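Plaria Household Manipulation Program
Interim Progress Report, Second Period
Submitted to the Trarkmont Foundation
Prepared by Corentin Guérin, Program Lead

1. Status against plan

The grant agreement calls for 2,000 completed demonstrations of kitchen tasks by the end of the award. At the close of this period, 488 had been accepted into the final set. This is below the target agreed at the March review. The shortfall is the result of a stoppage on the utensil sorting task, described in Section 2. Work on the remaining tasks continued without interruption.

2. Gripper fault

During the sorting task, the operator moves utensils between the compartments of a countertop caddy. In the fourth week of the period, the gripper on Station 2 failed to open on command while holding a whisk. The operator released the trigger, the fingers stayed closed, and the arm continued upward under the operator's guidance. The caddy was lifted with the whisk and fell on its side. The operator pressed the stop button and power to the station was cut. There were no injuries. The wire stand was bent and has been replaced.

The fault was logged as a communication timeout. A review of earlier logs showed 9 timeouts of the same type on Station 2, all of which had cleared without operator action and had not been reported. Station 1 showed none.

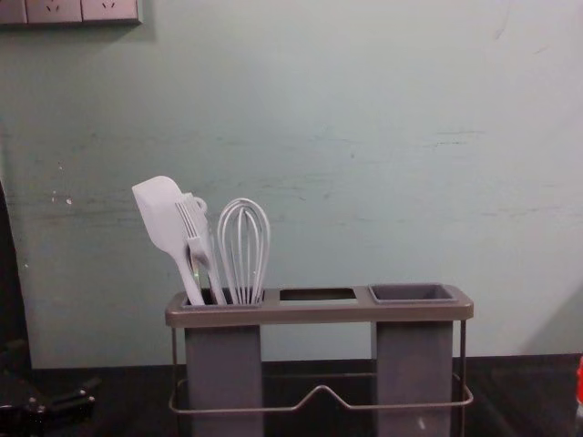
The gripper was removed and inspected by our maintenance contractor, Hoarau. The inspection found that the signal cable had been routed too tightly at the wrist joint and that its outer jacket had worn through. When the wrist was turned to its limit, contact was lost and the gripper held its last position. Holding position on signal loss is the default setting. It had been left unchanged when the stations were commissioned, and our risk assessment did not address it.

3. Corrective action

The cable on Station 2 has been replaced and rerouted with additional slack. The same change was made on Station 1 as a precaution. The control software, supplied by Ulberg, has been configured to stop the arm whenever the gripper signal is lost. Timeouts now appear on the operator's screen and must be acknowledged before work can resume. Operators at both stations have been retrained on the stop procedure.

Demonstrations recorded on Station 2 before the repair are under review. Any that contain a timeout will be excluded and recorded again.

4. Outstanding matters

The revised risk assessment is in draft and will be sent to the Foundation with the next financial statement. The cost of the inspection and parts was met from the maintenance line, and no additional funds are requested. We do ask that the delivery date for the sorting task be moved to the end of the third period. A written decision on this request would be appreciated before the next operator schedule is issued.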